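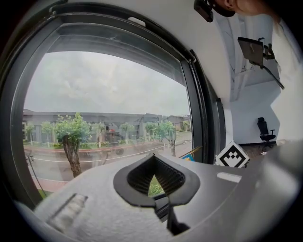 Indoor Training Block: Format, Load and Court Rules

The Kustisa Volleyball Club moves to its winter training block in November. The block applies to the under-16 and under-18 squads. Under-14 players stay on their present schedule and can skip to the section on equipment.

Session structure

Each session runs 80 minutes. The first part is a warm-up with no ball, led by the squad captain from the printed card. Players then split into serve-receive groups of 4, one passer rotating out after every third contact. The last part of the session is six-on-six play from a free ball, with scoring weighted toward the receiving side. A rally won on first attack counts double. A missed serve ends the rotation and costs a point.

Preben Toft has changed the serve-receive drill from last season. Passers now start one step deeper and hold their platform until the coach calls the zone. Float serves only for the first two weeks. Jump serves come back in week three, and only for players who have been cleared under the load rules.

Jump load

Middle blockers had the highest jump counts in the club last winter, and two of them finished the season with knee pain. Jumps will be logged at every session using the Prilta belt sensor, worn at the waist on the left side. The limit is 80 full-effort jumps per session for under-18 players. Block jumps and attack jumps count the same. A setter's jump set counts only if both feet leave the floor and the player lands behind the attack line.

Once the limit is reached, the player moves to floor defense or serving from a standing position — not to the bench. Asnakech Habte keeps the log and will send each player a summary at the end of every third week. A parent who wants the raw numbers can ask her by email.

Sensors are charged between sessions on the rack beside the equipment store. Please return them switched off. A sensor left on overnight has to be reset before it will pair again.

Match play

The squad will enter 3 friendly tournaments during the block, all in the Sedik hall. Pool games are two sets to 25 with no cap. If sets are split, a third set is played to 15, with a change of ends at eight. Rosters are limited to 16 names and lock at 6 p.m. on the evening before play. A player added after that time may sit with the team but may not enter the court.

Sumathi Namboodiri will run the under-18 bench. Nithin Kurian takes the under-16 bench and also handles the lineup sheets, so any change of shirt number goes to him. The libero's shirt must contrast with the rest of the team. Navy against black was refused at check-in last year and will be refused again.

Equipment

Non-marking soles are required on both courts. Knee pads are optional for under-18 players and required for everyone else. The club's new Mathew antennas are slightly stiffer than the old pair, and the clamps should be tightened by hand only.

Net heights are unchanged. Check the height at the center and above both sidelines before the first serve. The two sideline readings must match.

Questions on registration or fees go to Nilmini Kanagaratnam at the club office.

Contact the club office | © Kustisa Volleyball Club | Back to top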